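Supper Club FAQ

Home | Next menu | Book | FAQ | Find us

Print this page | E-mail this page

Hello! I'm Dulce Lozano, and I cook the Carrillo suppers in Bravthorpe. I get the same questions most weeks (and I do love getting them), so I've put my answers in one place. Last updated September 4, 2020.

What sort of food is it?

Mexican home cooking, mostly the things my grandmother made in Puebla, with whatever the growers round Bravthorpe have that week. So there's mole, there's pozole in the colder months, and there's a rhubarb agua fresca in spring that I'm a bit too proud of. If you're after nachos with squirty cheese I'm the wrong woman, sorry!

How many courses do I get?

Five, and they come out slowly. Please don't fill up on the tortillas, although everyone does, and I do too when I'm a guest somewhere.

Who else is in the kitchen?

Iraís Villaseñor makes the puddings and all the bread. Fulgencio Tlapale does the grilling and picks the music, so complaints about the music go to him. I do the rest, with a lot of tasting.

How hot is hot?

Milder than you fear. The salsas come separately and the waiting staff will tell you which one bites. The habanero one really does bite – start with a dab on the side of your plate and see how you go.

Can you do vegetarian or vegan?

Yes to both, gladly. Half of what I grew up eating was beans, squash and corn anyway. Tell me when you book, as the mole has chicken stock in it unless I make a separate pot. I can also cook without gluten, but there are nuts and sesame all over my kitchen, so if you have a serious allergy please ring me before you pay.

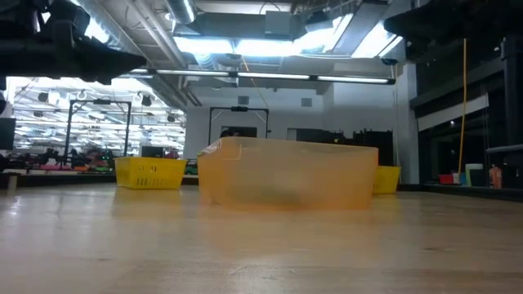
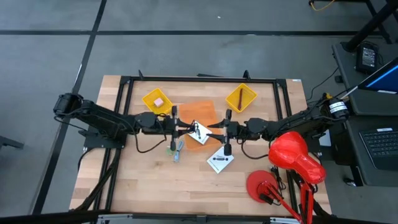 Do you do the masa yourselves?

We do! The corn is simmered with lime, left overnight and ground in the morning. A full evening means 560 tortillas, all pressed by hand, and by the end of it my shoulders know about it.

How do I book, and can I change my mind?

Book through the form, or ring and leave a message. Give me five days' notice and you'll get all your money back. After that I've bought the food, so I can move you to another night but I can't refund you.

Can I hire you for a party?

Up to 60 guests, yes, at your place or at the Jeltley hall. October is filling up already, so do get in touch early if you want a Day of the Dead supper.

Can I bring my own wine?

Please do, there's no corkage. Beer goes very well with most of it, and I keep jugs of hibiscus water on every table.

Do you sell the salsa?

Only the smoky one, in jars, on supper nights. Bring the empty jar back and I'll knock a bit off the next.

We use cookies to remember your booking details. Accept | Settings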